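Let the support act finish their set

I have been going to gigs for most of my adult life, in pubs and town halls and once in a disused wool store, and the older I get the more fiercely I feel about the poor souls who play first. Last Thursday I saw Pirisia at the Damico, which holds 189 people when the side doors are open, and I'd guess most of us had bought our tickets months ago. The support was a duo called Zomville, two voices and one very tired keyboard, and they were lovely! They were also given 21 minutes, and I know because it was printed on the running sheet taped beside the bar.

Now, I understand why these things are tight. Venues have neighbours, neighbours have phones, and the council has a curfew. I've no quarrel with any of that. But the changeover went on longer than Zomville's whole set, and the headliners came on late anyway, and I stood there with my warm cider thinking that one more song would have hurt no one at all.

My favourite album of the past few years is Lashari's second, and I only own it because I turned up early to see somebody else. I couldn't tell you much about the somebody else. What I remember is that opening song, played to a half-empty room while people were still sorting out their coats, and the lovely hush that crept across the floor by the second chorus. You can't get that from a playlist, or I can't, anyway.

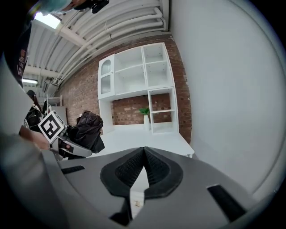
A person in a light blue face mask leans into view.

So here is my plea to the people who book these nights. Give the openers half an hour, put their name on the poster in letters a person my age can read, and turn the house music down when they walk on. And to my fellow punters, do come early if you can manage it (I know, babysitters, trams, dinner). Buy the tea towel or the badge, or whatever they've got on the little table. Zomville were selling cassettes, and I haven't owned a cassette player for years, but I bought 2.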